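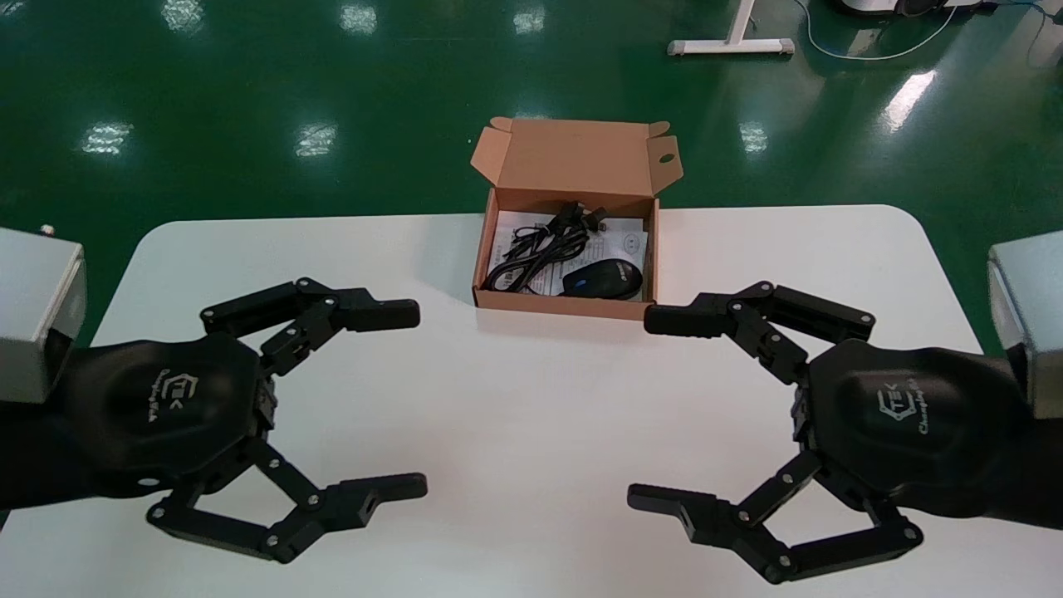
Início Perguntas Etiquetas Utilizadores Entrar

Placa Kustero não aparece na porta série depois de atualizar o firmware

Tenho uma placa de desenvolvimento Kustero com processador ARM e 2 portas USB, uma de alimentação e outra de depuração. Até à semana passada funcionava bem no Linux e aparecia como /dev/ttyACM0. Atualizei o firmware do depurador com a ferramenta Sariveo e desde então não aparece nada em /dev. O LED verde acende e o programa que estava gravado continua a correr – vejo a saída no ecrã da placa.

O dmesg mostra isto quando ligo o cabo:

usb 1-2: device descriptor read/64, error -71

Já experimentei outra porta do computador e reiniciei. O manual só fala de Windows. Alguém sabe se dá para voltar à versão anterior?

Perguntado em 26 de maio de 2023, visto 442 vezes

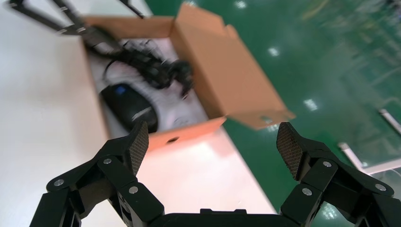

Caixa de cartão aberta em cima da mesa.

2 respostas

O erro -71 é um erro de protocolo e na maior parte dos casos é o cabo. Muitos cabos micro USB só servem para carregar, outros têm as linhas de dados em mau estado. Troca o cabo antes de mexer no firmware e liga diretamente ao computador, sem hub.

Se continuar igual, põe o depurador em modo de recuperação:

1. Desliga os dois cabos.
2. Mantém premido o botão BOOT, ao lado do conector de depuração.
3. Liga só o cabo de depuração e larga o botão passados dois segundos.
4. Corre lsusb. Deve aparecer um dispositivo com o nome Gresotano Loader.

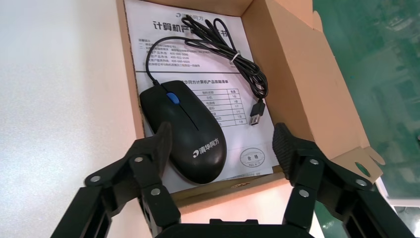

Se o dispositivo aparecer, grava a versão 23 do firmware, que foi a última antes de mudarem a pilha USB. Na ferramenta Sariveo escolhe "Restaurar" e não "Atualizar", porque a segunda opção recusa versões mais antigas. No fim desliga tudo e volta a ligar. Confirma também se o teu utilizador está no grupo dialout – a porta pode existir e não teres permissão para a abrir.

Wulan Santoso

Tive o mesmo com uma placa Mkhize e nunca resolvi, acabei por usar um adaptador série externo ligado aos pinos TX e RX. Cuidado com a tensão, a minha era de 3,3 V. Não sei se na Kustero é igual.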